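主题：Re: 找房进度 / Rocha那套要不要定

各位，

周三晚上去看了Rocha那栋，赶时间，先随便写几句，回头再补。

房子在九楼，朝东南，两室，客厅比网上看着小。厨房倒是重新弄过，水压可以，热水等了好一会儿才来。月租4,000，押2付一，物业另算。中介说房东最多能让到包网费，再低没戏。

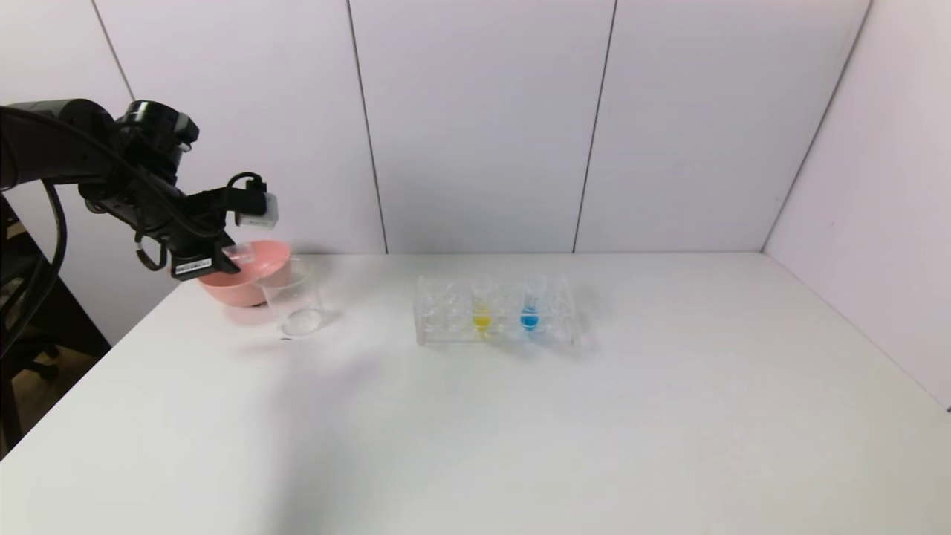 到地铁站走路十二分钟，我走得快，你们自己往上加。楼下有菜店，有修鞋的，晚上十点还亮灯。隔音一般，隔壁电视听得见，听不清台词那种程度。

Bovell那套我也问了，90平，便宜点，但是要签两年，中途退租押金全扣。合同里还有一条“正常磨损由承租人承担”，这个我觉的不行。

上次Osvaldo Negri在列表里写的，贴一下省得大家翻：

> Hatby那边别考虑了，101室一楼，返潮，柜子里
> 有味道。中介还催着当天交定金。另外Gadata网站
> 上的照片是装修前的，去之前先问清楚。
> Osvaldo

所以Hatby划掉。现在就剩Rocha和Bovell，我偏Rocha，贵是贵点，合同干净。停车位还没问，有车的自己打电话问一下吧，我这边实在没空。

谁要一起去看第二次的，今晚回我，中介只留到周末，过了就给别人了。钥匙在门卫那儿，要带身份证。
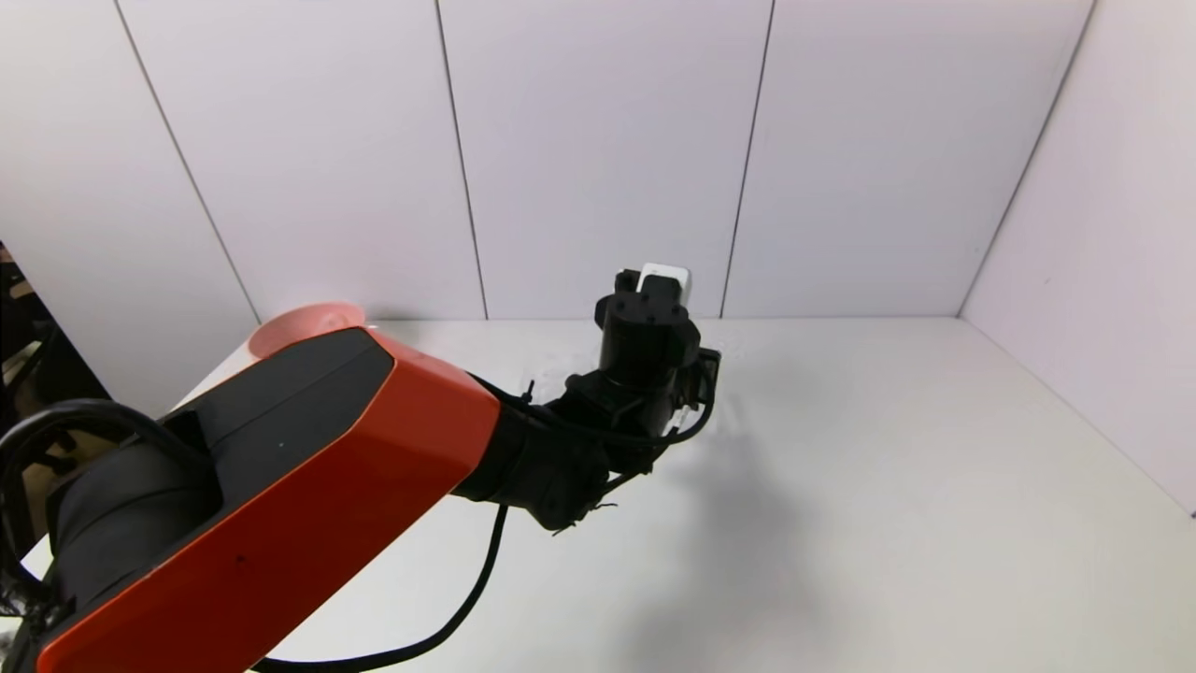 Osvaldo Negri刚才单独回我，说Rocha他也倾向，不过让我先问清楚电费是民用还是商用，那栋楼下面几层是写字间，电表搞不好是一起走的，一个月能差不少。还有押金退还的期限要写进合同，口头说的不算。

行，我明天一早打给中介，问道了就发上来。电费、押金、车位，还有别的要问的今晚十二点前加在后面。

先这样，赶车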